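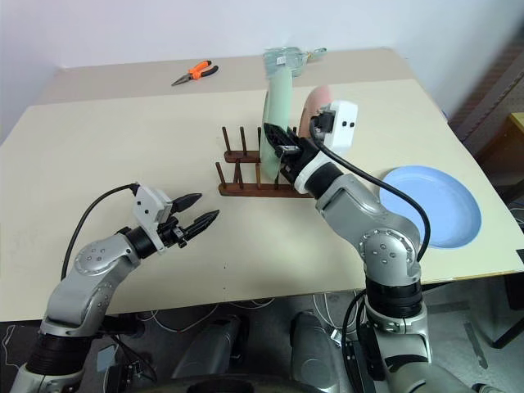
Dark wood rack, round pegs

Kitchen & Laundry > Washing up > Wooden racks, oil or leave alone?

dimas_p
Posts: 62
5/21/18

Right, quick one before work. Wooden dish rack, the peg sort. Bottoms of the rails go furry grey where they sit on the table. Scrubbed it with vinegar, came back. Do I oil it, varnish it, or bin it and get a wire one like everyone else? Partner says bin. I like it.

Follham
Posts: 1256

Bin. Sorry. Wood and standing water, what did you expect. Had one in the Vonddale flat, lasted till October and then one of the pegs came out with a plate still leaning on it. Wire rack since, no bother.

Annick C
Posts: 600

Don't bin it!! Follham says bin to everything. Mineral oil, the chopping board stuff from the chemist. Let the rack dry right through first, two days on its side somewhere airy, then wipe it on, leave overnight, wipe off. Do the peg holes with a cotton bud. Not olive oil, it goes rancid and your mugs will smell of it.

dimas_p

Thanks Annick. How often after that?

Annick C

When it looks dull. I do mine every couple of months, more in winter as the kitchen never dries out.

Follham

So that's a job every couple of months to save buying a cheap wire thing. Ok.

Annick C

It's five minutes. 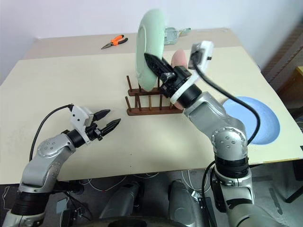

Re: what's it standing on?

dewanti_s
Posts: 100

Everyone on about the rack, what about the surface. If it's flat on a table the water has nowhere to go, sits under the rails all night. Oil wont fix that. Stick a little cork pad under each end so air gets in. Or stand it on a tray with ridges, tip the tray out after. Mine's on a pale top and you can see every tea ring as well so the tray earns its keep.

Follham

Agree with this actully. Still say wire.

kiner_lane

Felt pads are no good btw, tried it. They soak it up and go black. Cork or those clear rubber dots.

dimas_p

Got rubber dots left over from the cupboard doors. Will try tonight. Do they stick to oiled wood though?

dewanti_s

No. Stick first, oil after, go round them.

Annick C

I'd oil first, wipe the spots with a bit of meths, then stick. Otherwise you've got bare wood round the dots and that's exactly where it goes grey.

dewanti_s

Never had that. But fine, each to their own

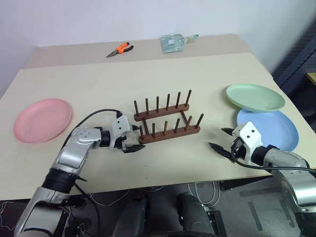 Wooden rack, cream tabletop

Ramiro B
Posts: 62

Joining in. Nobody's said varnish is a bad idea so I will. It cracks at the pegs, water gets under, then you can't get it out or the oil in. Mrs Subramaniam next door did hers with yacht varnish and it peeled in strips. Sand it back and use oil.

Follham

or

Follham

wire

Annick C

Ignore him. Dimas, what grit have you got? 120 then 240 is plenty for the furry bits, go with the grain. Dust off before the oil.

dimas_p

Only got 80, will pick some up. Dots are on, rack's drying on its side in the hall. Partner has walked into it once already.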